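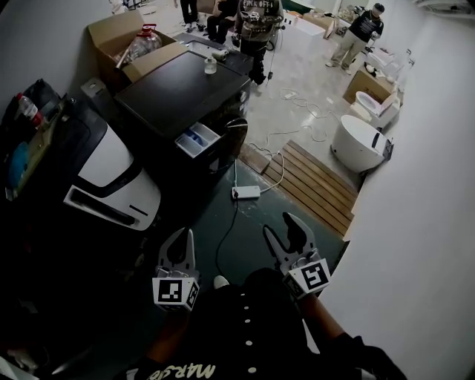
Washer station, detergent drawer out, tub and toilet behind.

01/06/2023, Namgate bay notebook

Still on the laundry work for Stameck. The pitch when they came through in December was that recording chores with hand-held grippers would take the dull part off our people. So far the dull part has moved. Before, someone on the Abubakari contract cleaned a bathroom and did a wash and went home tired. Now the same person does the drawer, in and out, for a 30 minute block with a pair of plastic claws, and goes home tired with sore thumbs.

Log says 1,621 clips accepted to date. I asked what accepted means and got three answers. Femow's upload tool passes a clip if the markers track, so a sloppy pull with good tracking goes through and a careful one with a thumb over the marker gets thrown out. People have noticed. They work for the marker now.

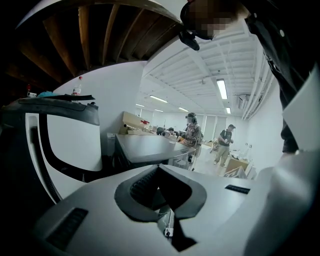
Pay is the other thing. Day rate is the same, but the rejected clips come back as unpaid redos, and nearly all of last week's complaints were on that. I'd want redos paid before we sign for another 6 weeks. Also want it in writing who keeps shifts on the cleaning side if the thing ever works. Stameck says "roles will evolve." Fine, into what, and at what rate?

To do:
Longer breaks between blocks, 2 people per station so they can swap.
Get the power cord by the washer taped down.
Ask Femow for the reject reasons in plain words. The codes are useless to anyone on the floor.
Drawer vs. door: door clips are going faster, find out why before anybody puts it in a report as progress.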